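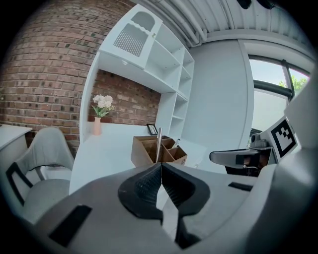

Recording with the hand-held gripper – frequently asked questions

Does the operator need the arm present to record a demonstration?
No. The Fornemon gripper is carried by hand and the task is performed with it directly; the arm is needed only for replay. Tracking relies on fixed detail in the room, so a brick wall, a chair or a shelving unit behind the desk is useful background. The marker plate beside the finger should stay in view at all times.

How many demonstrations does one task need?
Simple pick and place tasks at Baditthorpe are trained on up to 900 demonstrations. Start with 98 and review the replay before recording more.

How long should each one be?
Keep it under 15 seconds. Longer tasks are split into stages and recorded separately.

Can I record near a window?
Yes. Lock the exposure first – auto exposure causes tracking loss when the gripper turns towards the glass.

When should I use remote control instead?
Use the Warrier station when the task depends on the reach limits of the arm, or when both arms must move together. It is slower to record.

What happens to failed attempts?
Mark them in Clernero with code 13. Do not delete them. Marked files are left out of training but kept for review.

Do finger pads need replacing?
Replace them when the surface pattern is worn, then repeat the width calibration.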